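# Flitow snowman set (student project, README)

Hi! I'm writing this up so the next student who picks up Flitow doesn't have to dig through my notes the way I dug through the last person's. Flitow is the pick and place project of our robotics club, and this folder is the soft toy part of it. The hard stuff (cups, blocks, lids) lives in the Bawa folder and has its own README, which is shorter and grumpier.

## What's in here

- `episodes/` – 1000 recordings, one folder each
- `labels.csv` – one row per episode, with my grasp label and a notes column
- `splits/` – train and test lists, with 40 episodes held out for test
- `tools/` – the Plarnix scripts for playback and trimming

I started recording in January and froze this version on 28 March 2021. Anything newer is on the club drive and I haven't checked it, so please don't mix it in yet!

## The task

Grip the toy, lift it off the tray, put it down on the bare part of the table. Easy to say. Soft toys squash and lean and roll when you touch them, and the snowman is my favorite of the bunch for exactly that reason (also it's cute, sorry).
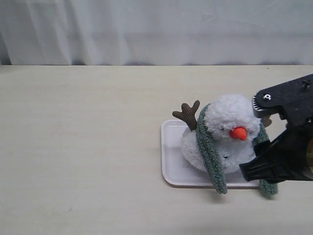
*Gripper against the snowman on the white tray, toy leaning to the right.*

The scarf is the part I'd watch. It's knitted, it has two long ends, and they hang past the tray's edge onto the table, so a segmentation mask that stops at the tray will miss them. The antlers are a pain too. When the gripper comes in from the side it can hide most of one, and my first keypoint model kept guessing wildly. Then there's white fluff on a white tray with a white curtain behind it, so don't count on color thresholding. The orange nose is a nice easy landmark, though, and I lean on it a lot.

## Labels

Grasp labels are 0 (missed), 1 (slipped) and 2 (held). I did them all myself, over 4 evenings, and I got pickier as I went. If an early one looks generous, it probably is. Fix it and leave a line in the notes column.

## Running it

Run `python tools/play.py --episode 40` to watch one. It needs the Prurnus config file in your home folder and the error you get without it makes no sense at all.

## Still to do

Depth for the early episodes is missing. I'd also love a version with a dark curtain if somebody has the patience for it.

## Comments

**scarfgoblin:** Playback works for me now, thanks! Could the config path go in the error message?

**tray_two:** I relabeled a few of the early slips as misses, notes are in the csv.

**maintainer:** Merged both, and yes to the config path, good idea.

Contact: open an issue in the Flitow repo | © 2021 Flitow student project | Back to top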